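**把持点プランナー**(はじてんプランナー)は、つかむ場所と向きを決めるソフトウェアのこと。私は9月からClirkoraという自作寄りのプランナーの保守をしているので、この項目はどうしてもその話に偏ります、ご容赦を!

入力は手先カメラの映像、出力は左右の指の位置と開き幅。箱や缶なら素直なんですが、菓子の小袋は透明フィルムが光るので、輪郭の推定がすぐ暴れるんですよね。

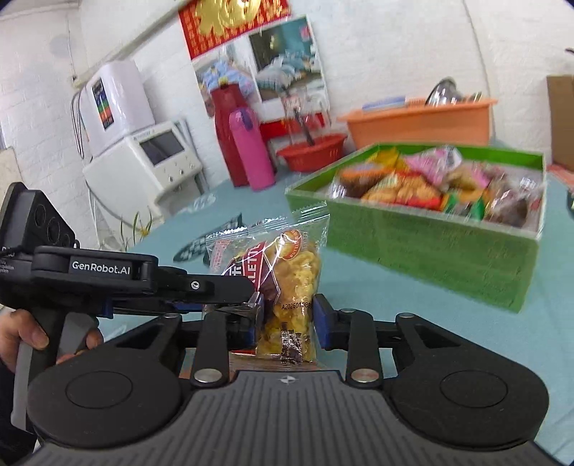 ## 反射と輪郭

透明な袋に白い筋が走ると、うちの古い版はそこを袋の端だと思い込んでいました。今の版では、ギザギザの上端シールを先に探して、そこから袋の傾きを決めます(これはYanti Chongさんの案)。別の指が同じ袋に触れている場面では、指の領域をマスクしてから推定。学習に使った把持は938件で、うち70件は手でラベルを直しました。目がしょぼしょぼです。

候補の点は1枚の画像につき最大19個まで残し、点数順に並べます。印字やバーコードは向きの手がかりになるけれど、指で一部が隠れることも多いので、重みは低め。個人的にはもう少し上げたいなあ、と思っています。 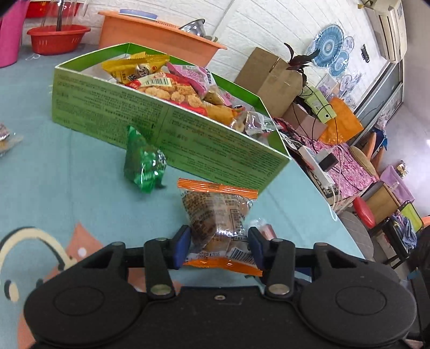 **分類:計画/箱からの取り出し**

緑の箱に小袋が重なっているような状況では、一番上の袋を選ぶ処理が別に要ります。Clirkoraではこれを「Semdale」というモジュールに分けていて、箱の縁と指の干渉もここで調べます。設定ファイルは477行、そろそろ整理したい……。

関連項目:把持姿勢推定、インスタンス分割、干渉チェック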